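4. Shared tables and who clears them

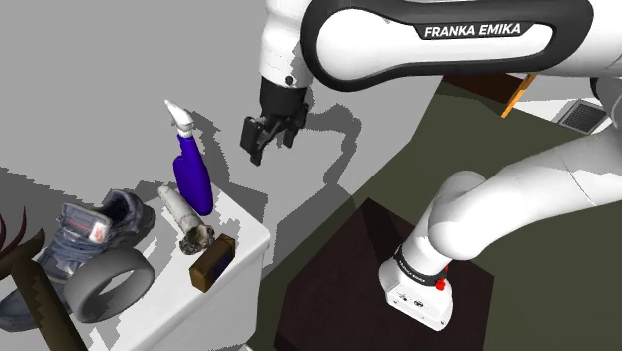

Figure 3. A white table with a small group of objects on it.

Why do people leave their things on a shared table when a shelf is close by? Mostly because the table is where the hand stops. In our interviews people said they meant to come back for the item, and a shelf felt like putting it away for good.

4.1 Sites and people

Two sites. Prostberg is a co-housing block with one big kitchen per floor. Clarurby is a reading room and craft space run by the town. Both have shared tables that anyone can use and no written rule on clearing them. Visits were done in November by Medve and Antal, notes typed up the same evening where possible (two sets were typed later, marked in the appendix).

We talked to 44 people over both sites. Of these 15 were at Clarurby, the rest Prostberg. The split is uneven. Clarurby users come and go, harder to catch twice. Interviews were short, 10 minutes on average, done standing up in most cases.

4.2 What gets left

Mugs, mail, chargers, scissors, half a loaf. At Clarurby mostly thread, paper and library cards. People sorted left items into "mine", "somebody's" and "the table's" without being asked to. The last group is the interesting one. An item seems to move into it after a few days, and from then on anyone may use it but few will throw it out. One Prostberg resident on a pepper mill: "It lives there now. I think it was Gill's."

Whitelaw's earlier diary work at Goh found much the same drift, though with desks and not kitchen tables, so the comparision is loose. Vörös (personal note) thinks the drift is faster where the table has a wall behind it. We can't test that with two sites.

4.3 Who clears

Five people did most of the clearing at Prostberg, going by what the others told us. None of the five called it a job. Words used: "a quick go round", "making room". Clearing meant pushing things to one end, hardly ever removal. Two of them had stopped for a while after being asked where a letter went.

At Clarurby staff clear at closing. Users know this and lean on it, see the quotes in Table 2. Left items go in a tray by the door, and very few get picked up again.

4.4 Limits

Self-report throughout. People who clear a lot were keen to talk, people who leave things less so. The Devura method of tagging items would of helped here but needs consent from everybody at the table, and we did not have it for Prostberg floor two. No winter holiday data either. Whether guests count as users was coded differently by the two note takers at first; fixed before the second pass, with Gill checking the recoded sheets.

Section 5 takes up the tray at Clarurby and what staff do when it is full.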